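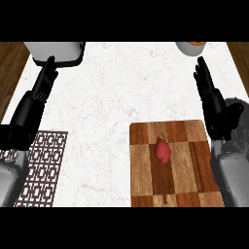
Part-time kitchen hand / weekend cook wanted, Plevside

Cluvcombe Lane Supper Club and Takeaway, Plevside. Start as soon as you can. Date of posting: April 4, 2020

We need one more person in the kitchen. Maybe two if the right two turn up. Dine-in is off for now obviously, so it's all takeaway and doorstep drops, and the phone hasn't stopped. Three of us doing the work of five and I am writing this between batches of flatbread so forgive the spelling.

What the job is

Evenings mostly. Prep from 3, collections start at teatime, done and scrubbed down by ten if the orders behave. Soups, stews, two sorts of curry, a pie, lentils every way you can think of, plus the injera which Mulugeta looks after and will teach you if you've got the patience. Batter needs days so you have to think ahead. Also a lot of onions. If you hate peeling onions please don't apply, I mean it, we lost a good lad that way.

You'd be on prep and washing up to start with, then on the hob once we know you. Some packing and labelling. Labels matter, we have regulars with nut and sesame allergies and every tub gets checked twice before it goes in the bag. Bit of lifting, flour sacks, the big stockpot.

Deliveries are done by the Weser, which is what we call the van (long story). You don't have to drive it. If you can drive it that's handy, say so. Clean licence, and you need to be all right with hills and a clutch that bites late.

Hours and money

Four evenings a week, five hours each, rota goes up a fortnight ahead. Swaps are fine, just sort it between you and write it on the sheet. Paid above minimum wage from day one, weekly, straight into your bank. Tips on doorstep drops go in the jar and get split evenly. Hot meal every shift, and leftovers go home with whoever wants them. Paid trial shift, we don't do unpaid ones.

Contract runs to the end of October and then we have a proper talk about it. I'd like it to be permanent. Can't promise at the moment, don't want to say something I can't stick to.

Who we want

Somebody steady. Turns up, rings if they can't. Kitchen experience nice but school canteen counts, cooking for a big family counts, care home counts very much. Knife skills can be learnt. Food hygiene level 2 needed before you go on the hob, we'll pay for the online course and for the hours you spend doing it.

You'll need to be over 18 (late finish). Laid off from pubs or cafes, very welcome, we know there's plenty of you. Students home early, fine, but tell us when you'd have to go back.

Not a shouting kitchen. Radio on, tea at half five, that's about it.

How we're working at the moment

Hands washed on arrival and between every job, coats and bags left in the porch. One person per station, no wandering. Customers wait outside and the bags go on the table by the gate, card payments over the phone. Anyone with a cough or a temperature stays home and gets paid for the shifts they miss. If you live with somebody who has to be careful, talk to me first and we'll see if there's a job that suits, there's phone orders and the accounts as well and I am behind on both.

Getting here

The 677 bus stops at the bottom of the lane, 100 yards from the back door. Last one back is after we finish but check it, they keep changing the timetable. Bike rack by the bins. Parking on Caron Road after six, not in front of the chemist please, they've asked us twice.

To apply

No forms. Write us a few lines saying who you are, what you've cooked and for how many, and which evenings you can't do. A CV if you have one. Put it through the letterbox in an envelope marked KITCHEN or ring Plevside 3334 and ask for Mulugeta Gebremichael. Best before 3, after that he's got his hands in something and won't hear it. Leave a message if it rings out, speak slowly, say your number twice.

We'll ring everybody back, even if its a no. Chats will be by phone this time round, then a trial shift for a couple of people. Bring flat shoes with a grip, an apron you don't mind ruining and something to tie your hair back. Knives are provided, bring your own if you're fussy.

No closing date, the ad comes down when the job's gone.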